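Keeping Records and Discs Clean at Home
Household tips by Lev Boiko
2025-06-20

My collection is 382 records and 216 compact discs, and all of them live in one normal apartment with a kitchen, dust and a cat. During the years I made most of the mistakes which are possible. What I write down below is what I do now.

Storing

Records must stand straight up, like books. If they lean, they slowly take the shape of the leaning, and a warped record is very difficult to make flat again. I fill each shelf so that I can pull one sleeve out with two fingers without the neighbors coming with it. If I must use force, the shelf is too full.

Keep them away from the radiator and from the window. In my first apartment the shelf was next to the heating pipe, and in October, when the heating went on, I lost five records in one week, among them a Nander twelve-inch that I never found again.

Wiping the dust

Before each playing I use a dry carbon fiber brush. The record turns, the brush touches it very lightly for two or three turns, and then I move it slowly to the outer edge. Do not press. The needle I clean with its own small brush, always from back to front.
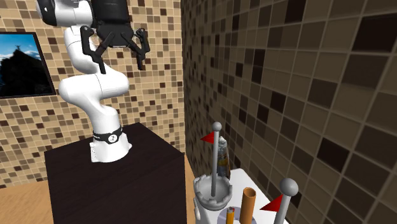
For the shelf itself a slightly damp cloth is enough. Please let the wood dry before the records go back, or the lower edges of the sleeves will drink the water and become wavy.

Washing

A record from a flea market I always wash, even when it looks clean. You need distilled water, one small drop of dish soap without perfume, and two soft cloths. Tap water leaves white spots in many cities.

Lay the record on a clean towel. Hold a hand over the label, or cover it with a plastic lid of the right size. Wet the first cloth in the soap water, squeeze it well, and wipe in the direction of the grooves, never across. Then repeat with plain distilled water. Dry with the second cloth and leave the record in a dish rack until there is no moisture left. I give it one hour. Please do not use a hair dryer.

Old shellac records are a different matter. They do not like alcohol at all, so check what you have before you buy any ready cleaning liquid.

Sleeves

Old paper inner sleeves make their own dust. I exchange them for sleeves with a plastic lining and keep the printed ones behind the record, in the same cover. A price sticker comes off more easily if you warm it for a few seconds with the hair dryer on low (here it is allowed, but take the record out first). Pull slowly and flat. On my copy of the Phelan live album I pulled too fast and now half of the singer's hat is missing.

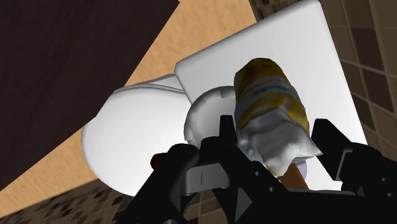
Compact discs

A disc is wiped in a straight line from the center to the edge, not in circles. A soft cloth for glasses is good, a paper towel is not. Be careful also with the printed side, the music is closer to that side than most people think.

Broken cases can be replaced one for one. Booklets that stick in the case I take out by bending them a little in the middle. The box set of Ondano has cardboard pockets which are too tight, and there I put each disc in a thin inner sleeve, otherwise it gets scratched each time it goes in.

Lending

I write it in a notebook: the title, who took it, the date. My Lellcombe demo disc went out before I had the notebook, so if you have it, I would like to get it back.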